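Mar 8, 2019

**Handout 8: utensils and where they live**

Hi all! I promised Ravindra Negi I'd type this up, so here are my notes from the drawer talk. My rule at home is one cup, on the table, for whatever I grab most (the rest can go in a drawer, I'm not fussy). Long things go at the back, spoons bowl up so you can see what you're grabbing.
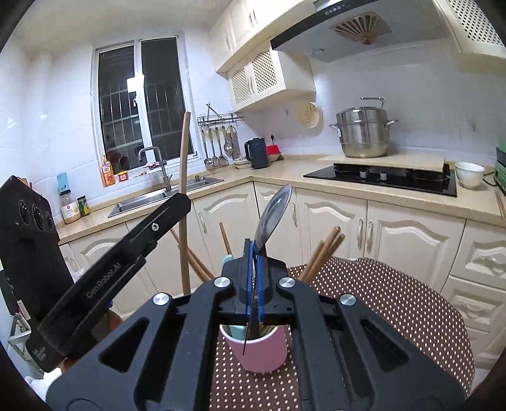
*Pink cup with chopsticks, wooden sticks and a metal spoon, bowl up.*

For next time, empty your own cup and write down what you haven't used since November. Bring the list!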